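What counts as an example

May 10, 2026

I spent part of this spring watching people gather examples for a robot hand, and I came home less impressed by the number on the wall than I was supposed to be. The number was 968. It was written on a whiteboard and underlined twice, and everyone who walked past it seemed to stand up a little straighter.

The project is called Drirnlow. It runs out of a rented kitchen at Studa, and the idea is the same one you hear everywhere now: have a person steer the hand through some household chore, record it, do it again, and feed the lot to a model that will then pick up your groceries for you. Eylül Bozkurt runs the recording sessions. She was generous with her time and let me ask rude questions for most of an afternoon.

My first rude question was what the 968 were examples of. Grasping, she said. Grasping what? Cans, mostly. Some jars and a few cartons, but the cans go quickest, so a session that starts with good intentions tends to fill up with cans. I looked through the log and she wasn't exaggerating. Whole pages of it read can, can, can, with a different operator's initials every so often.
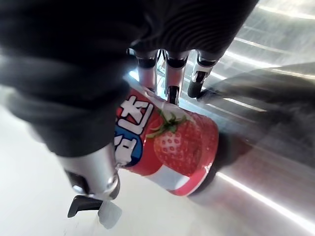

A strawberry can in the fingers, over the steel.

I don't want to be unfair about the hand itself. Getting metal fingers to close from two sides on something round is hard, and shiny steel is a miserable background for any camera. If they had told me "we are collecting can grasps in one kitchen," I would have nodded and asked about lunch.

What bothers me is how that turns into "kitchen tasks" by the time it reaches a slide. Gatex, who are paying for a good part of this, put out a summary in January that said the model succeeded on 89 of 100 trials. I asked which trials. Same kitchen, same counter, and objects taken from the same shelf as the recordings. Two of the people who ran the test had also done the recording, so they knew exactly where the hand liked a can to be placed. Try it at my mother's sink and then give me a number.

Bozkurt's answer was that you have to start somewhere, and that the failures teach them plenty. Fine, but the failures are thrown out! An operator who fumbles the grasp hits a pedal and the episode is marked bad and left out of training. She said they keep the bad ones on a separate drive and will get to them. I have a drive like that at home.

She did tell me the next batch will be recorded in a different kitchen, at Steinbach, with operators who haven't done it before. I'd like to see the log from that one, including whatever ends up on the other drive. I've asked her for it and she said she'd check with Gatex.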